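Werkstattbuch, 10. Januar 2024

Flilik-Handgreifer, Testpaket von Pandley, Eintrag nach den ersten Durchgängen

So, das Paket ist ausgepackt und läuft! Ich hatte im Dezember noch gewettet, dass wir mindestens eine Woche an den Treibern sitzen, und jetzt schulde ich Jarmila einen Kuchen. Vom Anstecken bis zu den ersten sauberen Öffnungswinkeln auf dem Bildschirm hat es einen Vormittag gedauert, Kaffeepause eingerechnet.

Zum Lieferumfang, fürs Protokoll: 2 Handgreifer (links und rechts gespiegelt), die Kabelsätze, ein USB-Stick mit der Software und ein dünnes Heft auf Englisch. Das Heft taugt etwas, vor allem das Kapitel zur Kalibrierung, nur die Steckerbelegung hinten stimmt nicht mit dem überein, was auf der Platine steht. Ardalan hat das nachgemessen und die richtige Belegung mit Bleistift eingetragen. Bitte das Exemplar aus dem Ordner nehmen und nicht das PDF.

Kosten: Pandley will 2665 Euro für das Paar, falls wir nach der Testzeit behalten. Katherine meint, das bekommen wir aus dem laufenden Topf. Ich rechne immer noch gegen den Selbstbau vom letzten Jahr und komme (ehrlich gerechnet, mit unseren Stunden) nicht darunter.

Was mir richtig gut gefällt, ist das Gefühl in der Hand. Der Fingerhub ist leichtgängig und hat trotzdem einen klaren Anschlag, man merkt sofort, wenn man etwas gefasst hat. Bei den alten Nisbet-Griffen musste ich immer hinschauen. Bukola hat kleinere Hände als ich und kommt an beide Seiten gut ran, sie musste nur die Schlaufe ein Loch enger stellen. Nach einer halben Stunde am Stück werden mir allerdings die Unterarme schwer, links mehr als rechts. Wanda nicht, die klettert aber auch.

Kalibrierung heute:
Nullpunkt links beim ersten Versuch ok.
Nullpunkt rechts erst beim dritten, davor jedes Mal Sprung im Winkel nach dem Schließen. Stecker war nicht ganz eingerastet. Klickt man ihn richtig rein, ist Ruhe.
Zeitversatz zwischen den beiden Seiten war in der Aufzeichnung nicht zu sehen, will ich morgen mit dem Klatschtest noch mal genauer wissen.

Die Software: schlicht und schnell. Aufnahme starten, Aufnahme stoppen, Episode benennen, fertig. Man kann eine verpatzte Episode direkt verwerfen, ohne durch drei Fenster zu müssen, das hat mir bei Hindthorpe jedes Mal den Nerv geraubt. Export in unser Format ging mit Ardalans altem Skript nach einer kleinen Änderung (Spaltennamen, sonst nichts). Was fehlt, ist eine Anzeige, ob beide Greifer wirklich schreiben. Ich habe eine ganze Reihe nur mit links aufgenommen und es erst beim Durchsehen gemerkt. Habe ich Pandley schon geschrieben, die Antwort kam noch am selben Tag: kommt mit der nächsten Version, hieß es. Mal sehen.

Aufgaben für diese Woche sind ganz bewusst langweilig: weißer Becher auf dem Tisch, zweistöckige schwarze Metallablage, Deckelglas. Greifen, versetzen, zurück, und das Ganze mal links, mal rechts und mal mit beiden. Gerade an so einfachen Sachen sieht man, ob die Daten etwas hergeben. Ich bin da wirklich zuversichtlich, die Winkelkurven von heute sind so glatt, dass ich erst dachte, es wäre ein Filter drin. Ist keiner, habe extra nachgesehen!

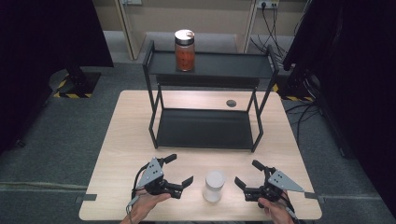
Bleibt das Thema Kabel. Pandley bietet auch eine Funkversion an, die wollte ich eigentlich gleich mitbestellen, aber Ardalan ist strikt dagegen und ich gebe ihm inzwischen recht. Mit Kabel haben wir heute keinen einzigen Aussetzer gehabt. Dafür muss man sich beim Überkreuzen der Arme etwas umgewöhnen, und wer einen weiten Schritt zurück macht, hängt fest. Wanda will eine Zugentlastung am Gürtel probieren, ein Clip aus dem Drucker sollte reichen. Maße hat sie schon genommen.

Noch offen:
Fingerauflagen. Auf glatten Sachen wäre mir etwas mehr Grip lieb. Jarmila hat noch Silikonmatte vom Sommer, davon Streifen schneiden und testen.
Zweite Lage Klettband für die Schlaufe, die vorhandene sieht mir nicht nach Dauerbetrieb aus.
Bei Pandley nachfragen, ob es die Finger einzeln als Ersatzteil gibt und was sie kosten.
Klatschtest, siehe oben.
Bukola schreibt die Kurzanleitung für die Werkstudenten, eine Seite, mit der korrigierten Steckerbelegung.

Morgen fange ich mit dem Glas an.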